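Ticket 884: Mekel hand-held gripper, uneven jaw closing on dark garments
August, opened by Rajitha Bandara, Prundesgate support
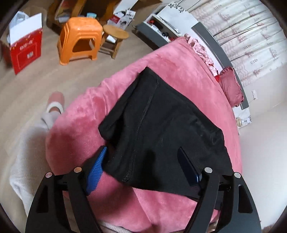 Black garment on the pink blanket, jaws open, blue pad tip at the left edge of the cloth.

Reported by: Asanka Khan
Unit: Mekel hand-held, on loan for review
Status: open, waiting for customer

Fault as reported: when folding clothes on a bed, the left finger closes before the right. Thin cloth gets dragged to one side before both pads have hold of it. Worse on soft bedding. Customer asks if the left pad is the wrong part, as it is a brighter blue than the right.

09:40 RB — Pad colour is not a fault. Pads come from two batches and the moulding is the same. Asked customer to close the jaws in free air, nothing between them, and report where the tips meet.

10:15 AK — Tips meet left of centre in free air. Same result with the tool turned over, so I don't think it is gravity. Pivot pins feel tight on both sides.

10:50 RB — Points to the linkage or the trigger cable, and the bedding can be ruled out as the cause. Please do the following:
Back off the cable adjuster 2 turns.
Work the trigger fully 4 times.
Close in free air again and note the offset.
Bring the adjuster back in by half a turn at a time until the slack is gone.

11:35 AK — Offset was 3 mm, now under 1 mm. Trigger feels heavier at the end of its travel. Tried a sleeve fold on the blanket and the cloth still creeps, though less than it did.

12:05 Tatsuya Kaneko (workshop) — Heavy end of travel means the cable is still a touch short. Give it another quarter turn out. Remaining creep is probably approach angle. On a plush surface the tips sink in and pick up the pile with the garment. Keep the tool flatter and start from a hem or a raised seam.

12:20 RB — Replacement cable booked out to customer in case the adjustment drifts. Customer to run a full session and report the free-air offset at the start and end. Leave pads as fitted.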